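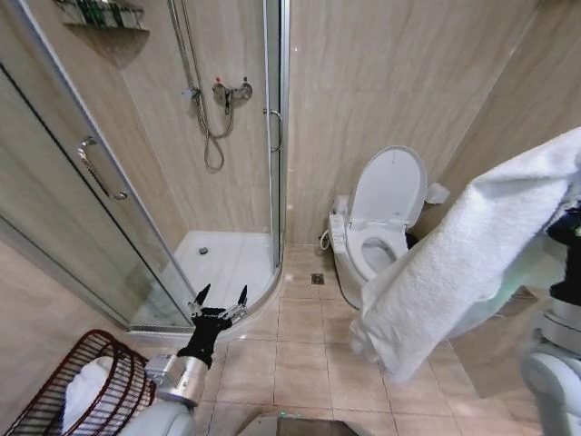
Slide 3. Nurkow plate, phospho-protein panel. Lysates are diluted in assay buffer and incubated overnight at 4 degrees. Plate layout follows the Coughlan template, standards in duplicate. On surface carryover: glossy floor tile wipes clean, the grout lines between tiles are harder to clear. Well edges behave like grout. Wash 3 times, rotate the plate, wash again.

Slide 4. Signal at 40 µg total protein was 236 counts over blank. Pleltel reader, default gain. Do not compare with the Zollow data, different labelling dye.

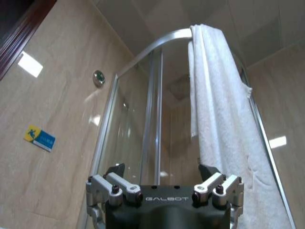

Pleltel support asked whether the blank wells held lysis buffer or assay buffer. Lysis buffer. Go to slide 5, spike recovery.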